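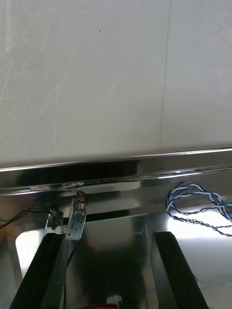

Media and Celebrity, Unit 8: The Profile Interview

Reading for this unit: Qiuyue Xiao's magazine profile of the singer Hatsue Kikuchi (3548 words, in the course packet). Read it twice if you can. It's a joy!

Why profiles still matter
A star with a huge following can post baby pictures, breakup news and tour dates without any reporter in the room. So why sit down with a magazine? Kikuchi gave Xiao two afternoons at her house in Brustville, and what came out of it was stranger and warmer than anything on her own feed. Keep asking yourself what each side got from the deal.

Terms to know
On the record: anything said can be printed with the speaker's name.
On background: usable, but the source is described in a general way agreed on beforehand.
Embargo: a promise to hold the story until a set time.
Publicist sit-in: a publicist stays in the room during the interview. Xiao agreed to this for the first afternoon only. Compare the quotes from the two days and you'll hear the difference right away.

The opening scene
Xiao starts with Kikuchi hunting for her car keys, and we're 866 words in before the new album, Vorier, even comes up. I love this choice, but Jianguo Liang's response essay calls it stalling, and he makes a good case. Bring your own view.

Private news in public stories
Kikuchi mentions her marriage to the drummer Peiyu Luo in passing, then asks Xiao to leave it out. It ran. Had she said it on the record? Does asking afterward change anything? What about Luo, who never agreed to an interview?

For next time
Write the first 18 lines of a profile of someone you know. No birth dates, no list of awards. Send drafts to Zhuoran Dai by noon, and we'll read a few out loud.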